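Chapter 6
Joints, Reach, and the Human Arm

In this chapter you will learn
how the bones of the arm and shoulder work together as levers
why the elbow and the shoulder move in different ways
how reach is measured and used in the layout of a workspace

In 1658 a reader who wished to understand the movement of the arm had few places to turn. Printed plates showed the bones and muscles in fine detail, but most showed them at rest. The study of the body in motion grew slowly, and it drew as much on the workshop as on the dissecting room. The terms lever, hinge, and pivot were already familiar to anyone who built carts or hung doors, and they are the terms still used in this chapter.

The upper limb is described here in three segments: the upper arm, the forearm, and the hand. Each segment is treated as a rigid link, and each meeting point between links is treated as a joint. This is a simplification - soft tissue stretches, and bones bend slightly under load - but it is accurate enough for the problems at the end of the chapter.
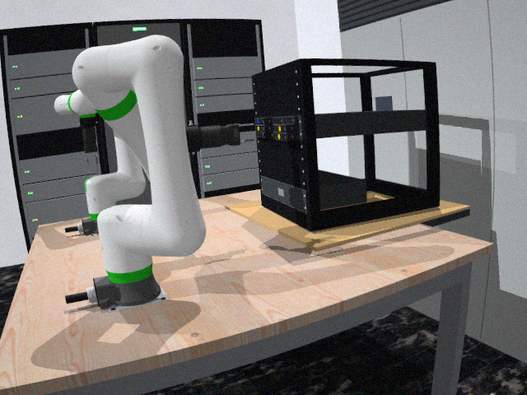 A hinge joint allows movement in one plane only. The elbow, where the humerus meets the ulna, is the usual case, and students should be able to name both bones before going further. The general pattern of long links meeting at a bend is not limited to living bodies; a white lower link that rises to a rounded elbow and continues in a long upper link, with a green ring at the first joint above the base, can be read with the same vocabulary. The shoulder is a ball-and-socket joint and moves in several planes. It gains this freedom at some cost to stability, and dislocation is more common there than at the elbow.

6.1 The Reach Envelope

The reach envelope is the space a person can touch without moving the feet or leaning the trunk. Its outer limit depends on the length of the links and on the range of each joint. Its inner limit is often forgotten: objects placed very near the chest may be as awkward to grasp as those placed too far away.

The Hindulstead bench study, to which we return in Section 6.4, measured the reach of 25 seated adults. Each was asked to draw an arc with the right hand and then with the left. The two arcs overlapped in front of the body, and tasks placed within the overlap were rated the easiest to perform. The study was repeated in February with standing subjects, and the region of overlap again received the best ratings.

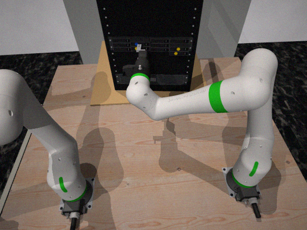
Figure 6.2. Two jointed arms mounted on one table, facing an equipment rack panel at the far edge.

Before You Continue

Review the names of the bones in Chapter 2. You will need a tape measure, a large sheet of paper, and a partner for the first activity. Record all lengths in centimeters, and measure the upper arm from the tip of the shoulder to the point of the elbow.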